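Section 5: Setting Up Your Nisness Rain Gauge

I wrote this part of the guide after putting up my own gauge and getting it wrong the first time, so you're getting the cleaned-up version. If you've already unpacked the gauge and charged the display (Section 4), you're ready to go. Give yourself a morning. It's not hard, but there's some walking back and forth.

Picking the spot

1. Find open ground. You want the gauge well away from the house, the fence and any trees. My first pick was right beside the garage, and the roof was stealing half my rain whenever the wind blew from the west!

2. Check the distance to the display. The Nisness talks to its display up to 300 feet in the open. Walls eat into that, so if your kitchen is on the far side of the house, try the signal before you dig anything.

3. Press and hold the button under the funnel until the light blinks green, then walk inside and look at the display. Four bars is great, and two will do. One bar means move closer.

Note: Do the signal check with the windows and doors closed, the way they'd be in a storm.
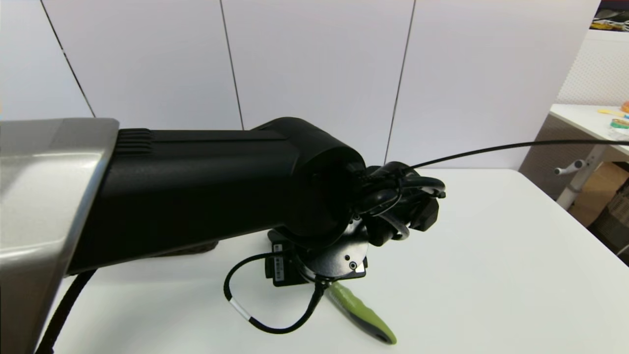

Putting in the post

4. Dig your hole and set the post. I used a plain fence post from the Grirkby yard and packed gravel around it (concrete is fine too, but I like being able to change my mind). Keep the top of the post below the rim of the funnel, otherwise drops splash off the wood and into your reading.

5. Screw the base plate to the top of the post. Leave the screws a bit loose for now.

6. Set the gauge on the plate and look at the little bubble level in the base. Nudge the plate until the bubble sits in the ring, then tighten the screws a turn at a time, going corner to corner. Look at the bubble again when you're done. Mine had wandered off, and I had to back everything out and start over.

Caution: Don't overtighten. The base is plastic and the corners will crack. Snug is plenty.

7. Pull out the shipping tab. It's the orange strip that holds the tipping bucket still in the box. If you forget it, the display will cheerfully tell you it hasn't rained since August.

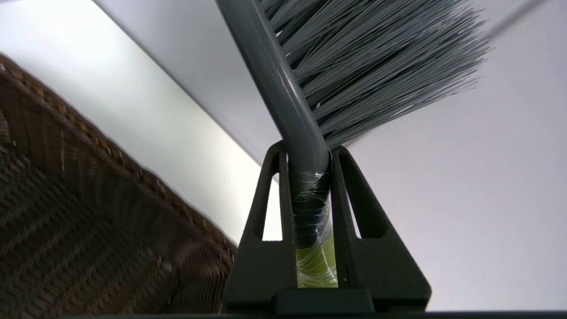
Do I have to bring the gauge in for the winter?

If you get hard freezes, take the funnel and bucket indoors and leave the base plate on the post. Ice can jam the bucket, and a frozen slug of water in the funnel will split it along the seam. Where winters stay mild you can leave the whole thing out.

Pairing and the station code

8. On the display, go to Menu, then Sensors, then Add. Type in the last three digits printed on the sticker inside the battery door. Mine is 814, but yours will most likely be different.

9. Wait for the beep. It can take a couple of minutes, and pressing Add again while it's searching makes it start from scratch. (Ask me how many times I did that.)

10. Set your units. Inches are the default. If you plan to share readings with the Kovthorpe rain network, leave it on inches, and set your daily reset to 7 a.m. so your totals line up with everyone else's.

Testing with a cup of water

11. Poke a pinhole in the bottom of a paper cup, fill the cup with water and stand it in the funnel. Let it drip through slowly. Pouring it straight in rushes the bucket and you'll get a low number.

12. Compare the display with the test chart on the back cover. If you're off by more than 5 percent, go back and check the level before touching the calibration screws. It's nearly always the level.

Note: Clear the test total when you finish, under Menu, Today, Erase. I sent mine in to Kovthorpe by accident and got a very polite message asking about my cloudburst.
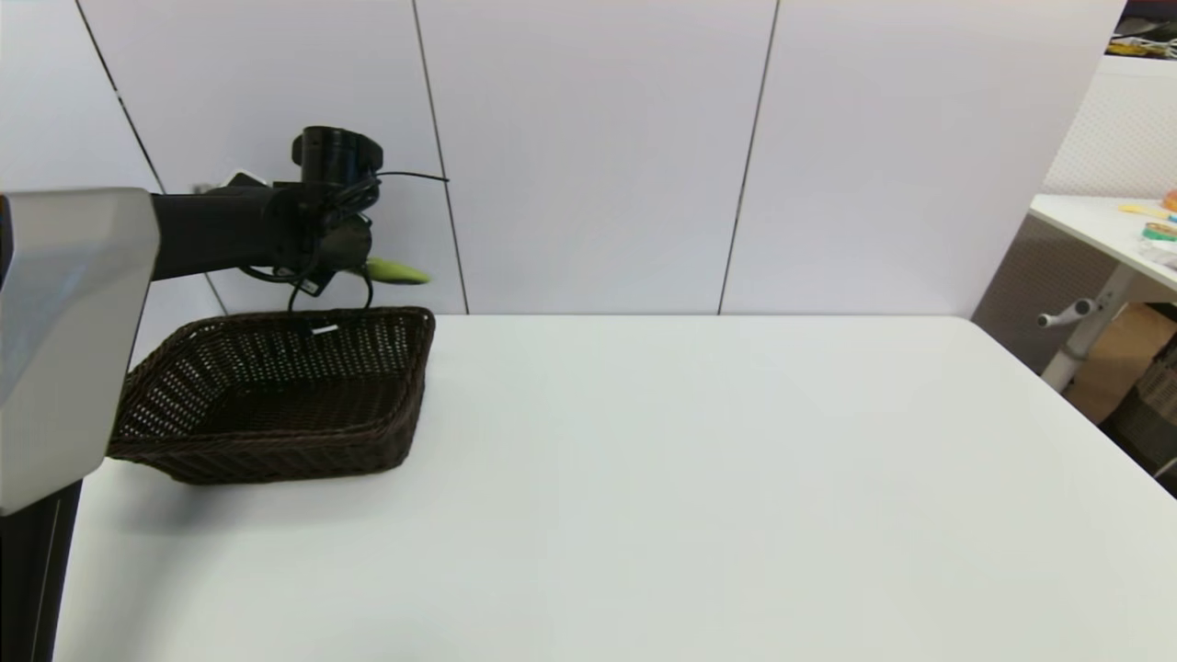
Negin Nazari wrote in to say that the cup test gave her a different number each time until she cleaned the funnel screen, and she now rinses it before every test. Good tip, and I've started doing the same. A soft toothbrush gets the pollen out of the mesh. Skip the soap, as it leaves a film and the drops hang on to it.

13. Snap the screen back in with the dome side up.

14. Write the date and your test result on the card in the battery door. You'll want it next year when you run the test again.

If the display shows dashes after all this, turn to Section 6 and start with the batteries.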